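Vosero Garage Board > Parts & Storage > Storing hubcaps without snapping the tabs

rimjob_retired wrote:
Clearing out the parts room and I've got way too many plastic hubcaps (118 last time I did the list, ugh). I used to stack them flat and the clips at the bottom kept breaking. So now they're going on the steel shelves, next to the crates. Anybody got a better way?

Vusumuzi Le Roux wrote:
Hang them! Long pegs, through the openings between the spokes. Mine have been up since November and I haven't lost a tab.

dervishi_dan wrote:
Don't hang the big ones, they go egg-shaped on you. Stand them on edge like records. What style are we talking about, and are the clips all the way around?

rimjob_retired wrote:
Swirly silver ones mostly. Went back in with the shelves this afternoon:

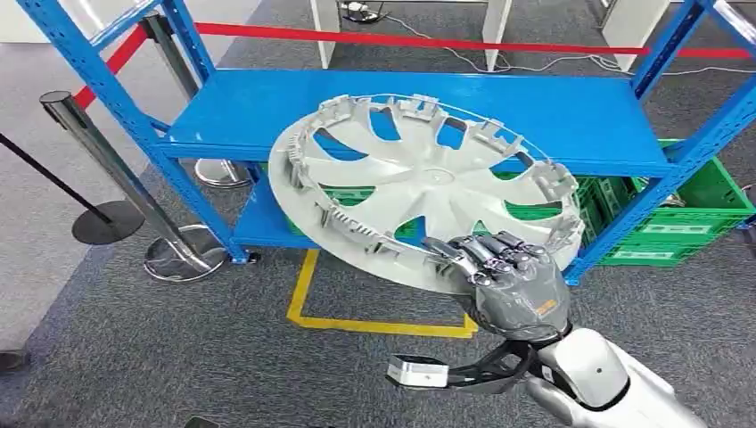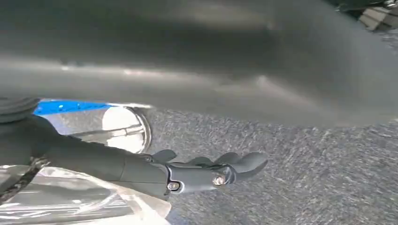
First one shows the clips along the rim, with the blue rack behind.

dervishi_dan wrote:
Yeah, pinwheel type with the plastic tabs. On edge, cardboard in between, and don't let the rim lean on a post.

Vusumuzi Le Roux wrote:
Egg-shaped?? Never seen it, and I had a garage that hit 90 all summer. Cardboard soaks up damp, too. I'd sooner use old towels.

brivwood_beth wrote:
Towels here too, but only every third one or you run out of shelf. And write the size on masking tape on the back before they all look alike!

rimjob_retired wrote:
OK, trying it on edge with towels. Pegs for the small ones, maybe.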